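Progress report to the Clakton Fund
Household Sorting and Storage, second period
Prepared by Magdolna Antal, with corrections by Cornel Toma

Where we are

The grant was for finding out what makes people put small household things back where they belong, and for writing it up as a guide that a person could follow without lying down first. The first part is going well. The guide has a title page.

At the last report we had 100 items in the set. We now have 274, bought, donated or brought in from our own kitchens and bathrooms, and all entered in the item book with a number, a rough size and a home. The home is the container the item is supposed to end up in. Nine items have no home and are listed under "Other," a category we promised you in the application that we would not have.

Containers

You asked for a decision on containers and you are getting most of one. We tried three kinds over the period:

Clear plastic bins with lids. Easy to see into, easy to wipe. People in the Plirndale sessions took the lid off once and never put it back, so we ended up storing the lids, in a bin.

Canvas cubes from Kozma. They fold flat, and they also do this when you would like them not to. Dropped from the study.

Open wicker baskets. No lid to lose, stiff sides, wide opening. They cost more than the cubes and the weave holds on to crumbs. Cornel objected on grounds of taste and has been overruled.

For the rest of the grant the open basket is the standard container for anything soft and light: sponges, cloths, puffs, socks. Hard items stay in the clear bins for now.

The table

The sorting table is the white one, kept bare apart from the container and whatever is being put away. In the first period we worked on a patterned cloth and lost track of small things on it, including a thimble that is still officially part of the study. A white top shows every speck, so we now wipe it down between sessions and feel bad about the state of it anyway.

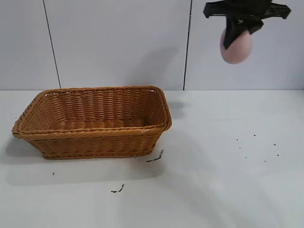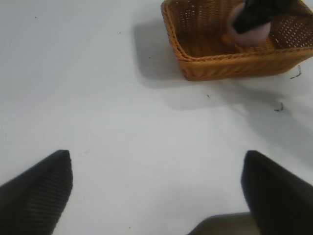
The woven basket on the white sorting table; a pink item appears in both pictures.

Sessions

We held sorting sessions at Plirndale and at our own room, and logged 571 put-aways. A put-away counts when the item is let go inside its home and stays there. Leaning on the rim does not count, a rule that took most of an afternoon and one sandwich to agree on.

Soft items went better than we guessed. People let go of them early, from a height, and a wide basket forgives that. The clear bins did worse on the same items, mostly at the corners. Moving the basket from the far side of the table to the near side helped a little with tired people and made no difference to anyone after lunch, when the results are poor across the board.

Labels remain a sore point. Half the sessions used printed labels from Cuko and half used none. So far the labels are read mainly by us. We would like to run this once more with larger type before we say so in the guide.

Money

Of the 3,000 set aside for materials, most has gone on containers, items and shelving. The shelving was not in the original plan, but neither was having to find somewhere to keep 274 things while studying how to put things away. We ask to move what remains on the travel line over to materials. Plirndale is a short bus ride and Cornel likes to walk.

Problems

The item book and the shelf do not agree. Cornel is going through both and has asked not to be spoken to while he does it.

Two of the donated items were the same item, entered twice under different names (scrubber, bath; and bath scrubber). The totals in this report are after the fix.

The draft guide is behind. We had hoped to send you the chapter on bathrooms with this report and are sending the contents page.

Next period

Finish the soft items by September. Repeat the label sessions. Choose one basket size and stop discussing it. Find homes for the nine under "Other," or rename the category something that sounds planned.

The bathroom chapter will come to you separately, as soon as Magdolna and Cornel agree on where a toothbrush lives.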